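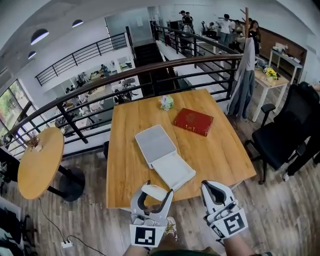

Red book with the gold on the cover, white box open next to it.

Blog > Paper and Glue > Secondhand finds

So I have become a person who buys old hardcovers by the bag. It started in January with a library sale in Galberg, where you could fill a grocery sack for six dollars, and I filled one and then went back out to the car for the change in the cup holder and filled another. I have no regrets! (My bookshelf might.)

What I wanted to write about this week is fixing them up a little, because I keep getting asked and I keep answering in bits and pieces. I'm no bookbinder. I took one evening class at the Kallar arts center years ago and the rest I've picked up by wrecking cheap books. If you own something valuable, please close this page and take it to a professional.

First thing is the smell. Old books that lived in a basement smell like a basement, and you can't wipe that off. I stand mine up with the pages fanned out inside a big plastic tub, put an open dish of baking soda in with them, shut the lid and leave it alone for 8 days. Don't let the soda touch the paper. I did that once and was shaking powder out of a Victorian cookbook until spring. If it still smells when you open the tub, do another round. Some never get all the way there, and I keep those on the porch shelf.

Then the covers. For cloth I use a dry soft brush, always going from the spine outward, and then one of those crumbly vinyl erasers if there's a real mark. Test it on the back at the bottom corner. Red cloth is the worst for this, the dye comes up on everything, even a barely damp rag, and I learned that on a nice gardening book that is now sort of pink along one side. Anything gold, leave it be. Stamped gold is so thin that rubbing at it with an eraser will take it right off, and then you've got a clean book with no title, which makes me sadder than a dirty one with a title.

Loose hinges are the repair I do most. You know when you open the cover and it flops, and you can see a gap down the inside where the pages are supposed to be held? Take a knitting needle, roll it in PVA glue, and slide it down into the gap from the top, turning it as you go. Then do the same from the bottom. Close the book, tuck wax paper inside both covers, press the groove with a bone folder and put it under something heavy overnight. I use a stack of encyclopedias that I also didn't need to buy. Go light on the glue! Too much and it oozes onto the endpapers and you'll be peeling them apart with a butter knife at breakfast, muttering.

The glue I like is the Hikix one in the squat bottle. It stays flexible and the cap doesn't weld itself shut. I tried the cheaper Essien glue last winter and it dried so hard that the hinge cracked the second time I read the thing, so that one has gone to the craft drawer for paper chains.

Torn pages get Japanese tissue and wheat paste, never tape. Never ever tape. I have a 406 page novel from that second sack where somebody taped nearly every chapter opening, and it has all gone brown and crispy and taken some of the words with it. I've been lifting it off a page or so at a time while I listen to the radio, and I'm only up to chapter six.

People also ask where I keep them all. Upright, not too tight, out of the sun, and away from the outside wall, where mine got damp at the corners. Big heavy ones lie flat. When I pull a book off the shelf I push the two neighbors back and grab it by the middle, and I've nearly trained the rest of the household to do it too.

Next up is a set of travel books with uncut pages, which I'm a bit scared of. I've bought a bone knife for it and have been practicing on junk mail.

Comments

inkyfingers: The knitting needle trick saved my grandmother's hymnal, thank you! What size needle do you use?

Paper and Glue: Whatever fits the gap without forcing it. Mine's a skinny metal one, I think from a sock set.

porchreader: Cat litter works for the smell too, the plain unscented kind. Just keep the cat out of the room.

marge_in_the_stacks: I have 800 of these in my garage and you're not helping.

Contact | Copyright Paper and Glue | Back to top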